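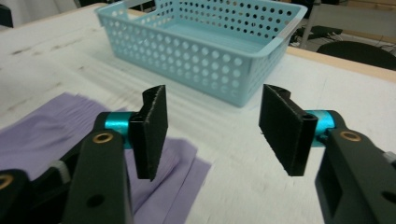
Fingers open, purple cloth down on the left, blue basket still empty.

Gripper pads won't stay parallel, drops cloth halfway to the basket
Posted in January by Danica Murín

I have a hand-held two-finger gripper, the kind with a flat black pad on each finger that swivels on a little blue cylinder. The job is dull: pick up a cloth, put it in the basket, repeat until retirement. For the first 375 pickups it behaved. Now one pad stays tilted when the fingers close, so it pinches with one edge, and the cloth slides out over the table. Out of the last 19 tries I lost 12. I've wiped the pads, which did nothing except make me feel responsible. Is this the pad, the pivot, or me? I'd like to fix it before I move on to anything breakable.

Stendo
It's the pads. They wear out. Buy new ones.

Lilia
I'd hold off on the credit card. Pads that swing are supposed to tilt when they're open and then flatten against whatever they're holding. If one doesn't flatten, the pivot is dragging. Take the power off first if yours has any, then push each pad with a fingertip and let go. They should feel the same. If one feels gritty, you've found it.

On mine it was lint. Cloth sheds, the lint packs in behind the pad, and after a while you have a small felt washer you never ordered. I got it out with a wooden toothpick and some patience. Don't oil it. I oiled mine, the oil crept onto the gripping face, and for a week I owned a very expensive device for polishing napkins.

If it's clean and still stiff, check whether somebody overtightened it. In my case somebody was me. Back the screw off a little at a time until the pad swings, and put a dab of removable threadlocker on it so it doesn't wander off during a pickup.

One more thing, and please humor me: keep your other hand out of the gap while you test. A pad that sticks can let go all at once, and mine got the skin between my thumb and finger.

Bokwood
Agree with Lilia on the lint, though I'd also look at how you grab. A flat single layer is miserable to pick up with any pads. Go for a fold. I did something like 2,000 of these with a perfectly healthy gripper and still dropped plenty when I went in at the hem. Also Stendo says "buy new ones" in every thread, including the one about the chair.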